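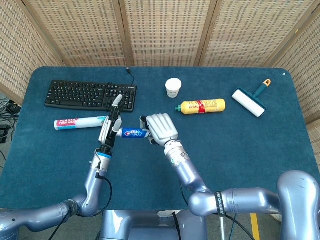

1/ Landlocked countries, as promised to those of you who sat through my islands thread in September. Get a cup of tea, I do go on a bit.

2/ A landlocked country is one with no coast on the open sea. A shore on the Caspian doesn't count, as the Caspian has no natural way out to the ocean, so Kazakhstan and Turkmenistan both go on the list even though you can stand on a beach in either of them.

3/ Africa has the most, with 16 of them. I learnt them in clumps, going by the map. Mali, Burkina Faso, Niger and Chad sit more or less in a row across the Sahel, and then you drop down into the Central African Republic and over to South Sudan.

4/ Next clump: Ethiopia, Uganda, Rwanda and Burundi. Ethiopia had a coast until Eritrea became independent in 1993, and it's the one most people leave out (I certainly did, for years!).

5/ The southern lot are Malawi, Zambia, Zimbabwe, Botswana, Eswatini and Lesotho. Lesotho is entirely surrounded by South Africa. Eswatini very nearly is, but it has a stretch of border with Mozambique as well.

6/ South America is lovely and easy: Bolivia and Paraguay, side by side. Bolivia lost its coast to Chile in the war that began in 1879 and still has a navy, which works on the rivers and on Lake Titicaca.

7/ North America has none at all, and neither has Oceania, so that's two continents done while the kettle boils.
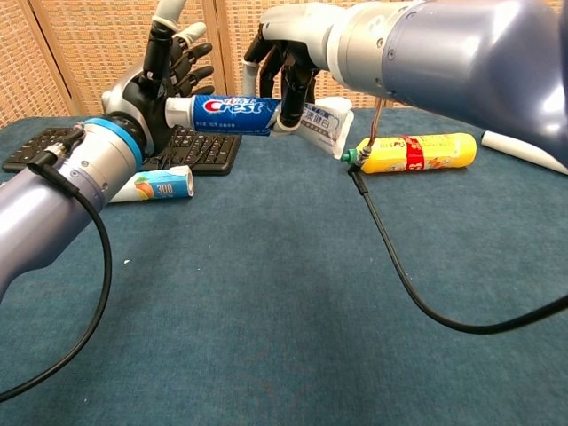
8/ Which countries are doubly landlocked?

Liechtenstein and Uzbekistan. Every country they border is landlocked too, so you have to cross at least two borders to reach the sea. Liechtenstein has Switzerland and Austria for neighbours, and Uzbekistan has Kazakhstan, Kyrgyzstan, Tajikistan, Afghanistan and Turkmenistan.

9/ Khrystyna-Mariia Savchuk wrote to remind me about the ones that sit wholly inside a single other country. There are three: Lesotho again, plus San Marino and Vatican City, both inside Italy. Thank you, Khrystyna-Mariia – I'd written two in my notes and would have posted it quite happily.

10/ Europe's small ones are Andorra, Liechtenstein, San Marino and Vatican City. Monaco is not on the list, it's right on the Mediterranean. Luxembourg is, and it's a good deal bigger than people expect when they've lumped it in with the others.

11/ Then the larger European ones: Switzerland, Austria, Czechia, Slovakia, Hungary, Serbia, North Macedonia, Moldova and Belarus. Kosovo has no coast either, and whether you add it depends on whose list of countries you're using. Moldova gets to the Danube along a bank of less than 500 metres, and there's a port there, at Giurgiulesti, that can take seagoing ships.

12/ Slovenia and Bosnia and Herzegovina are NOT landlocked. Both have a short bit of Adriatic coast, and Bosnia's is at Neum. Ivars Strazds and I went back and forth over that one for about 40 minutes on the train to Loltinton, with no signal and no atlas, and he was right.

13/ In Asia, Mongolia, Nepal, Bhutan and Laos are the ones people tend to know. Add Afghanistan and the Central Asian five, then Armenia and Azerbaijan if you put those two in Asia (my old school atlas did, my newer one doesn't).

14/ I'll do straits next, unless you'd all prefer lakes. Pylyp has already voted for lakes.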